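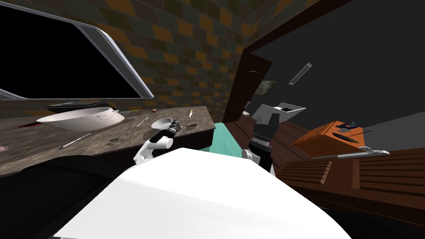

What has the grant paid for so far?
Kitchen refurbishment at two of the four community halls, the training of 18 cooks, and the first full season of the shared lunch service.

Community Lunches Programme
Interim report to the funder, August 2021
Prepared by Luminița Radu, Programme Manager

1. Purpose of this report

This report covers the first part of the second grant year. It sets out what has been delivered in the four partner settlements of Kitlow, Tamow, Hjaltested and Tresenach, where delivery has fallen behind the agreed plan, and what we propose to do in the remaining months. The financial statement is submitted separately on the standard form and is not repeated here.

The aim of the programme is unchanged. We provide a hot midday meal at a low price to older residents and to households who find it hard to cook at home, and we do so in halls that people already use and can reach on foot or by the local bus.

2. Kitchens

Work at Kitlow and Tamow is complete. Both kitchens have passed their food hygiene inspection and both are now registered to prepare meals for other sites. At Kitlow the old water heater was replaced under the contingency line, as agreed with your office in January. The serving hatch was also widened, at the request of the hall's trustees, who met the cost of this from their own funds.

The Tamow contractor finished later than planned. The delay arose from the supply of extraction ducting and added several weeks to the period in which meals had to be brought in from Kitlow. No extra charge was made to the grant. The final account has been agreed and the retention sum will be released once the remaining defects have been put right, the most important of these being a fire door that does not close fully.

Work at Hjaltested has not begun. The hall is a listed building and the conservation officer has asked for revised drawings of the outlet on the north wall. These were submitted in July and a decision is awaited. Should consent be refused, we would ask to discuss a simpler arrangement in which Hjaltested receives cooked food from Tamow and needs only a servery, a sink and hot cupboards.

Tresenach remains in the plan for the final year. A survey has been carried out and the floor was found to be sound, but the electrical supply will need to be upgraded before any commercial oven can be installed. A quotation has been requested from the network operator.
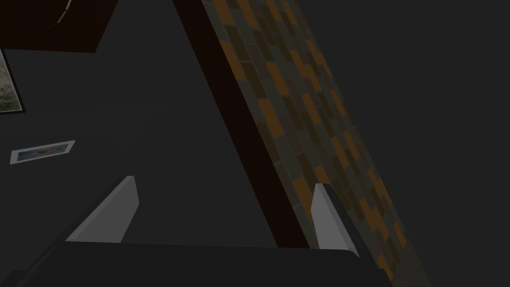 The upgrade was not foreseen in the original budget. We expect to be able to meet it from savings at Kitlow, and will write to you before committing any money. Storage at all four sites was underestimated in the original design, and the drawings for Hjaltested and Tresenach now allow for a larger dry goods cupboard.

3. Meals and attendance

In the busiest week of the period the service provided 227 meals. Kitlow accounts for the largest share, as expected, and attendance there has been steady. Tamow started slowly and improved after the serving time was moved to half past twelve, which allows people coming from the surgery to catch the later bus home.

Hjaltested has been served by a weekly delivery from Kitlow. Demand there is higher than we can meet and a waiting list of 14 people is in place. Places are offered in order of application, except where the district nurse or a social worker asks us to give priority.

The price of a meal has been held at the level set at the start of the grant. Food costs have risen, particularly for cooking oil and poultry, and we have changed the menu cycle to include more egg, pulse and vegetable dishes. Comments from diners on the new menus have been mixed. The fish pie is well liked. The lentil bake has been withdrawn.

4. Staffing and training

All 18 cooks have completed the food safety course and the half-day session on allergens. Two have since left for other employment, and their hours have been covered by the remaining team while we recruit. The post of kitchen supervisor at Tamow was filled at the second attempt. The first advertisement drew very little interest, and the second, which offered school-hours working, produced a good shortlist.

A written handover sheet is now used at the end of every shift. It records fridge temperatures, stock to be used first and any fault in the equipment. The environmental health officer commented favourably on it at the Kitlow inspection.

5. Matters requiring a decision

We ask the funder to agree the following changes to the plan:

The completion date for Hjaltested to be moved back by one quarter, to allow for listed building consent.

The saving on the Kitlow works to be carried forward and held against the electrical supply at Tresenach.

The target for trained cooks to remain as it stands, with replacement cooks trained from the existing budget line.

6. Next period

The main tasks are to fill the vacant cooks' posts, to obtain consent and tenders for Hjaltested, and to begin a second weekly delivery there if van time allows. We also intend to carry out a short survey of diners at Kitlow and Tamow – on paper, with help available at the table for anyone who would like it. The results will be included in the year-end report, together with the audited accounts and the inspection certificates for both completed kitchens.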